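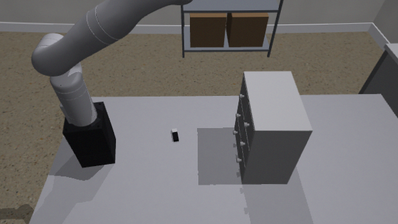
Budgeting for an arm cell: questions we get

What does the Trakwood starter cell cost?
The planning figure is $1596 a month on lease. That covers the arm, the pedestal and the simulation license. It does not cover the table, which surprises people every time.

Can we use our own table?
Yes, if it stays put when leaned on. Send Kamala Bhat the measurements before you buy one.

Why simulate first?
Moving a cabinet on a screen is free. Moving one after the floor has been drilled cost a customer in Trurndale $1375, plus a new cabinet.

Will the arm open drawers?
Reaching a knob and pulling a drawer are separate line items. Work out which side the drawers should face before you ask for a quote. Grippers are quoted separately too, and yes, you need one.

How much room should we plan for?
More than you have penciled in. Count the shelving behind the table and whatever lives on it.

How long is delivery?
Nearly 20 weeks for orders placed in December, less for the rest of the year. Budetti pedestals ship on their own truck and their own schedule.

Is training included?
One session with Gadisa Tsegaye. Further sessions are $100 per person, coffee extra.

Prices last checked 03/04/2026.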